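Session 7 – Storing a gun at home when other people live there
Handout, read before the range portion. Bring it back, there is a page at the end for your own notes.

Where we left off: transport. Case, unloaded, ammo separate, know the law on both sides of any state line you cross. Questions on that, catch me at the break.

Tonight is storage. Dull topic, most skipped chapter in the book. Also the one that comes up most in the accidents we read in Session 2.

1. Who are you storing against?

Write it down before you shop. Different answers, different boxes.

– Small kids. Curious, weak hands, surprisingly good at watching you punch a code.
– Teenagers. Strong, patient, have tools, have the internet. A cheap lockbox slows a teenager down by a few minutes.
– Guests, sitters, contractors, roommates.
– Burglars. In a hurry, will take the whole box if it isn't bolted to somthing.
– A person in the house going through a bad time. Could be you. We come back to this in part 5.

Most households have more than one of these. Plan for the hardest one.

2. Types of storage, quick run

Cable lock. Goes through the action, keeps it from closing. Often free with the gun. Fine as a second layer. As an only layer, weak, bolt cutters go right through.

Trigger lock. Never on a loaded gun. Some can still be wiggled enough to touch the trigger. I don't love them.

Quick-access box. Handgun size, keypad or fingerprint, opens in a couple seconds if you practiced. The Lamov in the display case is this kind. Check the batteries, twice a year, put it on the phone calendar. Know where the backup key is and keep it out of the nightstand drawer. If yours came with a small steel cable, use it, looped around a bed frame or a stud anchor.

Steel cabinet. Thin metal, keeps honest people honest. Okay for long guns with kids in the house if the keys are really controlled. Tips over easy when empty so anchor it to the wall.

Safe. Heavier, thicker door, some fire rating. The Kosthorpe we pass the brochure around for runs $3,450 before delivery, and delivery is not small. The Tiongson is $2,000 and for most people in this room it would do the job. Don't buy the safe that fits what you own today. Everybody runs out of room.

Fire ratings – read the fine print. Ask what temperature and for how long. No common standard across makers, so two labels with the same number might not mean the same test.

3. Where to put it

Not the garage if you can help it. Damp, big door, everyone on the street sees in when it's open. Not the attic, heat swings. Basement is good for weight, bad for moisture, so dehumidifier rod or dessicant packs, and look at them once in a while. Closet on an outside wall, corner, bolted two ways, is usualy the best a normal house offers.

Check the floor. Concrete slab, no worry. Upstairs on wood joists, find out what the safe weighs loaded and ask somebody who knows. Renters, ask the landlord before you drill, get it in writing.

Laundry rooms and utility closets get suggested every class. Warm wet air, pipes overhead, repair people in and out. Last choice, and only with moisture control.

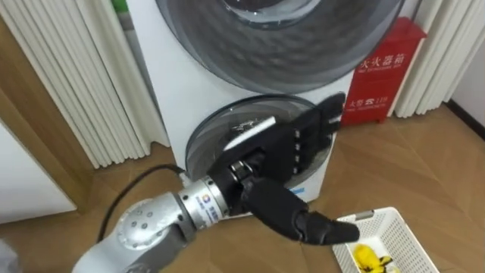 Maricel Fajardo wrote in after the last class that the handout was too easy on closets: her hall closet sat against the bathroom wall, and one summer of steam was enough to put rust freckles on a barrel she had oiled in September. Fair point. She moved the cabinet to the bedroom and put a cheap humidity gauge inside it. Anything staying over 50 percent or so, do something. Add that to your notes, I'll fix the master copy when I get to it.

4. Keys and codes

A locked box with the key on top of it is an open box. Same for a code that is your birthday, address, or the last four of your phone.

– Decide who in the house has access. Name them. Everyone else doesn't.
– Change the factory code the day you bring it home.
– Change it again after a breakup, a roommate moving out, or a kid who knows too much.
– Fingerprint readers: enroll more than one finger, try it with cold hands and with lotion on.
– Write down serial numbers and keep them somewhere other than the safe. Photos too. Insurance will ask, police will ask.

Ammo locked up separately from any gun you aren't keeping for defense. Some states require more than this, some less. Look yours up, don't go by what a guy at the counter said.

5. When to get the guns out of the house

Short section, please don't skip it. Divorce, job loss, heavy drinking, depression, a relative with memory trouble moving in. Time and distance help. Options, depending on state law: a gun shop that does storage, a range with lockers (Loltton rents them by the month), a family member who can legally have them. Transfers can need a background check even between relatives, so call first.

If it's urgent, call or text 988. Any hour.

6. For next time

Do a walk through your own house. List every spot a gun or ammo is kept right now, including the truck. Next to each one, who could reach it and how long it would take them. Nobody collects this, be straight with yourself.

Read chapter on cleaning, skip the part about black powder. Eye protection for the range half, mine are all scratched up so bring your own if you have them.

Notes: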